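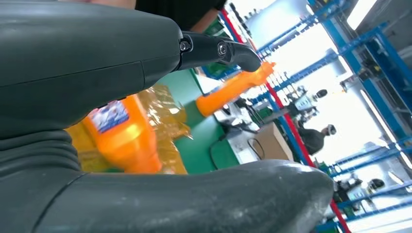 Recirculation Pumps and Hot Water Delivery: Frequently Asked Questions

These answers apply to residential installations of the Zirkitz line sold through Prilmont. Commercial systems are covered in a separate guide.

What does a recirculation pump do?

It moves hot water from the heater through the supply piping and back again, so that hot water is already close to the fixture when the tap is opened. Without one, the water standing in the pipe has to be run off first. The length of the wait depends on pipe length, pipe diameter and the flow rate of the fixture.

Do I need a dedicated return line?

No. A dedicated return line gives the best control of temperature, but many older houses do not have one. In that case a crossover valve is fitted under the sink farthest from the heater, and the cold line serves as the return. Expect the cold tap at that sink to run slightly warm for a short time after the pump has cycled.

How do I know whether my house has a return line?

Look at the piping near the water heater. A return line is a small-diameter pipe that connects to the drain port or to a tee in the cold inlet, usually with a check valve close by. If only the cold inlet, the hot outlet and the relief discharge are present, there is no return line. 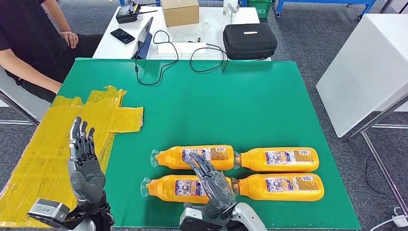 Which control mode should I use?

The controller has a timer mode, a temperature mode and a demand mode. Timer mode suits households with fixed hours. Temperature mode starts the pump when the return falls below the set point and stops it when the set point is reached. Demand mode starts the pump only when a button or motion sensor is triggered, and it uses the least energy of the three.

Timer and temperature modes can be combined. The pump then follows the temperature sensor inside the programmed hours and stays off outside them.

Can the pump be used with a tankless heater?

Yes, if the heater is approved for recirculation and the pump can produce enough flow to fire the burner. Check the minimum activation flow in the heater manual before ordering. Crossover valves are not suitable for every tankless model. Some heaters have an internal pump, and a second pump should not be added to these.

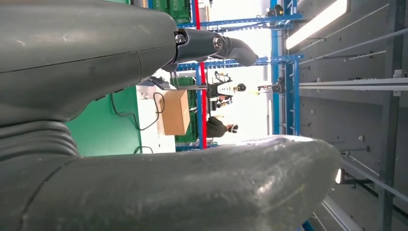 Running a tankless unit in continuous recirculation shortens the life of the heat exchanger and may affect the heater warranty. Demand mode is preferred. If the water is hard, descale at the shorter of the two intervals given by the heater manufacturer.

Where should the pump be mounted?

On a dedicated return system, mount it on the return line near the heater. On a crossover system, mount it on the hot outlet. The motor shaft must be horizontal in both cases. A vertical shaft traps air at the upper bearing and leads to early failure. Allow room to remove the four head bolts.

The pump is making noise. What is wrong?

A gurgling sound is normally trapped air. Close the isolation valve on the heater side, open the purge valve and run water until the flow is steady. A constant hum carried through the wall points to piping clamped directly to the framing. Fit cushioned clamps. A grinding sound means bearing wear, and the cartridge should be replaced.

What do the fault codes mean?

Code 282 is a sensor fault. Check that the sensor plug is fully seated and that the cable is not pinched behind the cover.

Code 327 is a locked rotor. Disconnect power, close both isolation valves, remove the head and clear any scale from the impeller.

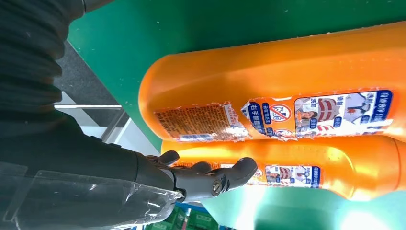 If either code returns after the power has been restored, record the serial number from the side label and contact the Nair service desk. Do not open the controller housing. It contains no parts that can be replaced in the field.

How often is the check valve serviced?

Inspect it every 4000 operating hours. The hour count is under Menu, Status. A check valve that sticks open allows warm water to drift into the cold line when the pump is off. Replacement valves are sold under the Nemton name and come with 2 gaskets.

Is the service desk open on weekends?

It is closed on Sunday. Requests left on that day are handled in the order received.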